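The decluttering math doesn't add up for me 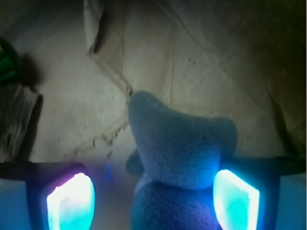
3 min read

My sister-in-law lent me a decluttering book in December and I finally read it, mostly so I could give it back. It's the kind with a lot of white space. The author claims she got her household down to 644 items, family of four, and that she has never slept better.

I have questions. Is a box of toothpicks one item? Are socks counted singly? She doesn't say, and I looked. If I got to decide what counts as a thing I could get my house under 700 by dinnertime.

I did try it. I started Monday with the hall closet because chapter two says to start where you feel "the least resistance." Two hours later I had one bag for the thrift store and a hallway I couldn't walk down. In the bag: three scarves, a bread machine manual (we still have the bread machine), and a Flornby lamp that never worked right.

The part I really don't buy is the rule about soft toys. You're supposed to hold each one, thank it, and let it go if your child hasn't asked for it in 11 days. Whoever came up with that has never lived with a kid. Mine can ignore something for a year and then need it at 9 p.m. with a fever. I'm not going to be the one explaining at that hour that we thanked it.

There's also an app, of course. My friend Yuzuki Kamata paid for it and swears by it. You photograph your belongings and it gives you a "calm score." Hers started low and went up, and I asked her what would make it go down. She didn't know. I'd want to know that before I handed over my card number.

I'm sure some people feel better with less stuff. I felt pretty good about the scarves. But the book costs as much as a decent lunch, there's a sequel, and the sequel has a matching set of storage bins. So I'm supposed to get rid of my things and then buy bins?

The book goes back this weekend. The bread machine is staying.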